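The Flastar quote said 800 a pair, and Ningsih Mangundap read it twice. Blue pads extra.

"Per pair of grippers," said the man from Beaudoin. "You'd want 20."

"To fold a black cloth on a bed."

"To begin with — yes." 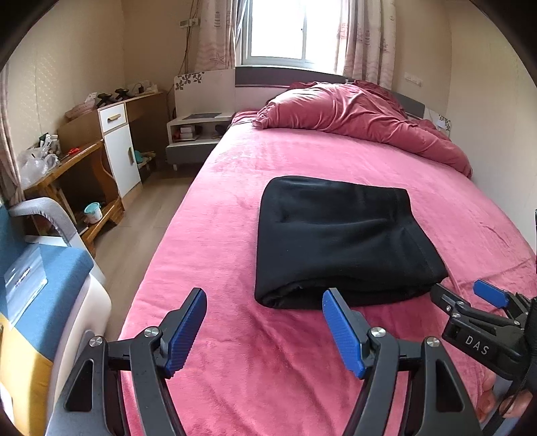 She wrote 4 in the margin and underlined it. Uketti had promised much the same in August, at 400, and the spares line had doubled before anyone signed.

"Who pays when the pads wear out?"

He turned a page. "That's covered under servicing."

"And where's servicing?"

He turned another.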